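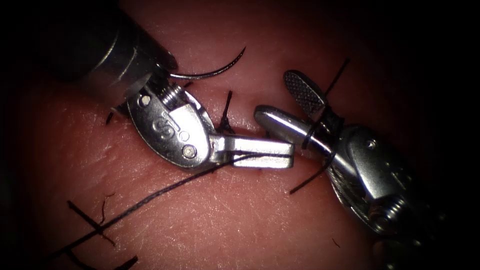
Suturing on a pink practice pad, a short thread about the thread and the pad. I get asked about both more than anything else I post.

The pad first. I've used the Kotimmont ones since July. They're soft, they have a bit of texture on top, and they don't go shiny and hard at the edges after a fortnight in the drawer. I bought 2 to begin with and have gone back for more.

Cut your own lines. Some pads arrive with them already made and they are always too wide. A new blade, one straight stroke, and stop before you reach the backing sheet. If you go through the backing the whole thing flaps about and you learn bad habits.

Thread. Black, every time, for practice. Pale thread on a pink pad is miserable under a bright light. I get the expired boxes from Gentile, mixed lengths, nearly 200 strands in the last lot. Expired is fine for a pad.

Cut the strand shorter than you think you need. I worked with long tails for ages and spent half of every session pulling thread out of the way.
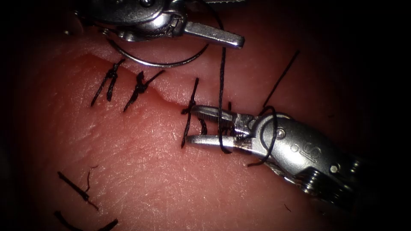 Needle held over the cut, thread down across the step in the edges.

Look at the edges of that cut. The upper lip sits a little higher than the lower one. You want them level. When I get a step like that I take the next bite shallower on the high side and deeper on the low side, and most of the time that sorts it.

If it doesn't, take the stitch out and do it again. Pads are cheap. Don't leave it and carry on down the line, as the step follows you all the way to the end.

Holding thread: grip it flat between the jaws and don't drag it over the edge of the metal. Dragging frays it, and frayed thread snaps at the knot. I keep the frayed ends in a tub for knot practice only.

Needles. I like a plain curved one. Turn it through on its curve and don't push it straight. If the hole in the pad looks like a slot, you pushed.

I keep a count in a notebook. 136 stitches on the current pad, both sides used, and it's still all right in the middle. The corners have gone. I start a new cut a thumb's width from the old one.

Someone asked about the Zikora pads. I've only tried one. Firmer, good for knots, too stiff for me when it comes to closing a cut. Flavov do a layered one that I haven't bought yet, so I can't say.

Storage: wipe, dust with a little cornflour, flat in a bag, out of the sun. Don't stack them face to face or they stick.

Knots next time, once I've got through the tub of short ends.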